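4.2 Washing padded and mesh items

Use the Delicate program for cushions, padded inserts and other sewn items with mesh panels. The maximum load for this program on the Ukeck 600 is 6 items.

1. Close all zippers and empty all pockets.
2. Place each item in a wash bag. Do not fill the bag more than halfway.
3. Turn the dial to Delicate and set the spin speed to 600 rpm.
4. Add liquid detergent to the left compartment, up to the 50 ml line.
5. Press Start. The door locks until the program ends. 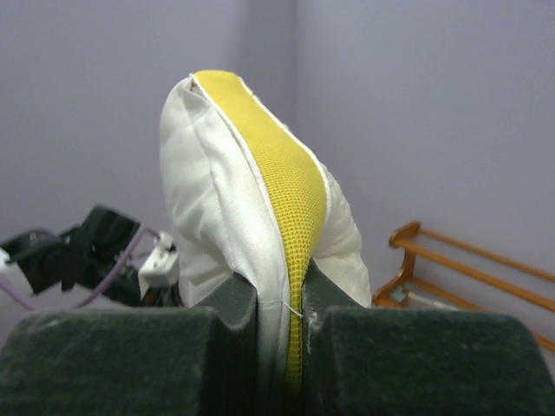
Figure 9. Padded item with mesh strip and piped seams

NOTE: Fabric softener can clog fine mesh. Leave the softener compartment empty for this program.

CAUTION: Do not select 1,000 rpm for padded items. An uneven load at this speed may damage the drum bearings.

6. When the door unlocks, remove the items and reshape them by hand.
7. Dry flat, away from direct heat — tumble drying is not permitted.

If error code 6 is displayed, see Section 7, Unbalanced Load.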